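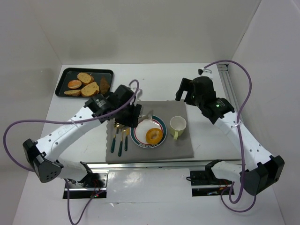
May 2021 — breakfast setting, bench notes

Settled on the place setting for the breakfast table. Gray placemat with the scalloped edge, the round plate with the green and red rim, mug on the right. Dalva wanted the plain white plates from the Onmont box, but I prefer this one. The lettering on the rim gives you something to line up with, so the plate goes back the same way round every time.

Mug: the pale yellow-green one. Leave the handle toward the front. Kenji keeps turning it to the back when he resets the table and then we have two versions of the layout in the notes.

Knife stays to the left of the plate. I know that is the wrong side by the etiquette books. Roscoe has pointed it out and I have written it down, so that is settled.

Bread tray

The dark tray goes at the back left of the table, clear of the placemat. I tried it at the front first and kept catching my sleeve on the rim. 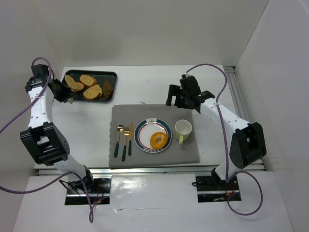 With the tray back there you can still reach the plate without passing anything over the mug. The Zamora tray is an inch longer and sits too close to the wall, so it went back on the shelf. Shabani has the shelf list if anyone wants it for something else.

Bread kinds so far: sesame bun, slices, bagel. Keep the kinds mixed on the tray — a row of the same thing looks like a shop counter. The bagel is the easiest one to place neatly on the plate. The slices want to be laid flat with a bit of tray showing between them, or they end up as one pile.

Crumbs collect in the corners of the tray. Tip it over the bin, then wipe with the dry cloth. Do not use the wet cloth on the placemat, it leaves a ring that takes until after lunch to go.
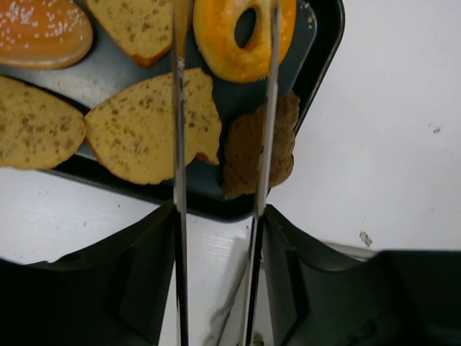
To do

Ask Dalva where the second scalloped placemat went. It was in drawer 3 with the napkins.

Price a spare mug from Werkine in the same color. The catalog number I have is 1309, need to check it is the mug and not the saucer.

Write the tray position on the layout card and put the card back on the hook.

H. Bettencourt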